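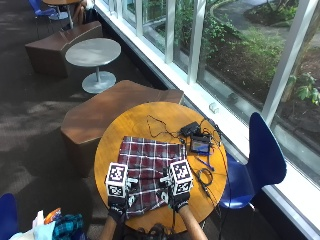

20 September 2021

Up at 6, fog on the river until nearly 9. Coffee, the end of the rye bread. I meant to write yesterday evening and fell asleep in the chair, so this covers both days.

The boat is out of the water. We pulled her yesterday at the Prirport ramp with Radek's trailer. The water is low this year, lower than I remember it in August, and the trailer had to go back so far that the tires were at the end of the concrete. Radek Zelenák drove and I stood in the water in my boots and guided. The left boot leaks at the heel. I knew that in the spring and did nothing.

She came up on the second try. On the first the bow sat off the roller and we had to let her float again. There was a family waiting behind us with a canoe and they were patient. The father helped me with the stern line. He asked how old she was and I said 59, the same as the engine isn't, and then had to explain that the engine was replaced.

The hull is better than I expected. Weed along the waterline and a scrape on the starboard side from the pilings at Curilville, where I came in too fast in July. It has gone through the paint but not into the wood. I pushed on it with my thumb and with the awl and it is hard all the way along. The place by the transom that I patched last winter has held. I put a pencil mark there so I can check it again in March.

Drained the bilge in Radek's yard. Less water than last year. Then we covered her with the old tarp and tied it under the keel. Two of the grommets have pulled out, so I used a stone wrapped in the corner and a loop of cord around it, the way my uncle did with hay covers. It will do for the fall. I should buy a new one before the snow.

Radek wouldn't take money for the trailer. I filled his tank at the station on the way back and bought him lunch. He had the fish, I had soup. He talked about selling the lower field. His son doesn't want it and the man who rents it pays late. I said he should wait until spring and he said everyone tells him that.

Today was for the shed. I wanted the whole floor clear so the outboard could go on its stand by the window and I could get around it. It took until 2. I found:

- the second oarlock, which I bought a replacement for in May
- a jar of brass screws, no label, mostly one inch
- the tide book from Praltance, from the year we drove to the coast
- a mouse nest in the orange life jacket

The life jacket went in the trash. The mice had been through the collar and the filling came out in handfuls. I'll need another before next season. The screws I sorted by length and put in the drawer with the others.

I sat on the step for a while with the tide book. Irena had written in the margins, mostly what we ate and what it cost. On one page she wrote "wind all day, he wouldn't turn back." I remember that day differently. I remember that we did turn back, at the second buoy, and that she was the one who wanted to see the lighthouse. I can't ask her now. I brought the book into the house and put it on the shelf by the radio.

Ran the engine in the barrel for 11 minutes with fresh water to flush it. It started on the third pull. There was a rattle at low speed that I didn't hear on the river, maybe the cover. I took the cover off and ran it again and the rattle was still there, so it isn't the cover. Changed the gear oil. The old oil was dark but not milky, so the seals are all right. Drained the fuel line. Sprayed the cylinders, turned it over by hand a few times, and put the plugs back in finger tight. The left plug is worn and I wrote the number on the wall next to the others.

Called Holub about the paint. He has the green but only in the large can, and it has gone up again, 95 now. Last year it was less than that for a can and a brush together. I told him to put one aside. He said the primer I like isn't being made anymore and he would give me the one he uses himself. I'm not sure about changing primer on an old hull. I may do a test piece on the spare plank and leave it outside over the winter.

Lunch was late, eggs and the last of the tomatoes. The tomato plants are finished. I should pull them this week and turn the bed over before the ground gets heavy. The peppers are still going. There are small ones on the plant by the wall that won't make it unless we get another warm week.

In the afternoon I walked down to the landing to get the mooring line and the two fenders. It looks strange down there with no boat. Most of the others are still in. The Curilville people leave theirs until the middle of October, but they have the crane and don't have to care about the water level. A heron was standing on the end of the dock and didn't move until I was almost next to it.

Washed the line in the tub and hung it over the rail. It is stiff and green at one end, and there is a worn place where it goes through the chock. If I cut it there I have one good length of 19 feet and a short piece that will do for the gate.

My shoulder hurts from the winch. I put the cream on it, and I'll sleep on the other side.

Letter from the harbor office about next year's fee. I haven't opened it. It is on the kitchen windowsill under the salt.

For tomorrow: return Radek's straps, buy bread and lamp oil, look for the rattle with the lower unit off if it doesn't rain. Also call my sister back. She called at 7 and I had oil on my hands and let it ring.

Rain started just before 9. I went out with the flashlight to see whether the shed roof was leaking over the engine, and it was dry there. There is a drip by the door, over the paint shelf. I put the bucket under it.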